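Quadro elétrico

Quadro elétrico (no Brasil também quadro de distribuição, painel ou, na minha família, simplesmente "a caixa") é o armário onde a energia que entra num edifício ou numa máquina se divide em circuitos, cada um com a sua proteção. Escrevo este verbete na primeira pessoa porque a nossa enciclopédia deixa, e porque passei anos demais a abrir e fechar estas coisas para fingir distância!

Origem e nome

Os primeiros quadros eram mesmo quadros: placas de mármore ou de ardósia penduradas na parede, com facas de cobre à vista de toda a gente. Ainda hoje me arrepio quando vejo uma num museu. O armário fechado veio depois, quando se percebeu que convinha pôr uma porta entre as pessoas e o cobre. Em Portugal diz-se quadro, no Brasil ouço mais painel quando é coisa de indústria, e já apanhei discussões longuíssimas sobre isto (a Firdevs Karaca, que aprendeu português comigo, usa os dois na mesma frase e ninguém se queixa).

O que há lá dentro

Num quadro doméstico encontra-se o interruptor geral, o diferencial e uma fila de disjuntores. O disjuntor corta quando há sobrecarga ou curto-circuito; o diferencial compara a corrente que vai com a que volta e desliga se faltar alguma pelo caminho – é ele que nos salva no banho. Nos quadros industriais juntam-se contactores, relés, fontes de alimentação, bornes e, muitas vezes, um autómato. O maior em que trabalhei, na fábrica da Modska, tinha 698 bornes, todos numerados à mão pelo Haris Durrani, com uma letra lindíssima.

Sinalização

As cores das lâmpadas seguem normas, e o costume geral é este: vermelho para emergência ou perigo, amarelo para uma condição anormal, verde para o funcionamento normal, azul para uma ação obrigatória do operador e branco para o resto. Digo costume porque cada casa tem as suas manias. Há instalações antigas em que o vermelho quer dizer apenas "motor ligado", e quem chega de fora apanha um susto.

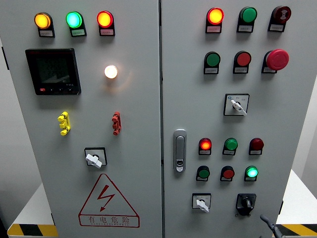 Por isso insisto tanto nas etiquetas. Uma etiqueta legível vale mais do que qualquer esquema guardado numa gaveta, e o esquema, já agora, devia estar dentro da porta, numa bolsa, e atualizado. A Salma Kettani ensinou-me a datar cada alteração a lápis, logo na hora, antes de arrumar as ferramentas.

Manutenção

Reaperto dos bornes, limpeza do pó, verificação dos filtros de ventilação e, se houver orçamento, uma termografia com a instalação em carga. Em casa, basta carregar de vez em quando no botão de teste do diferencial (aquele com um T) e ver se dispara. Tudo o que implique tirar a tampa fica para um eletricista.

Ver também: disjuntor, contactor, aparelhagem de baixa tensão, ligação à terra.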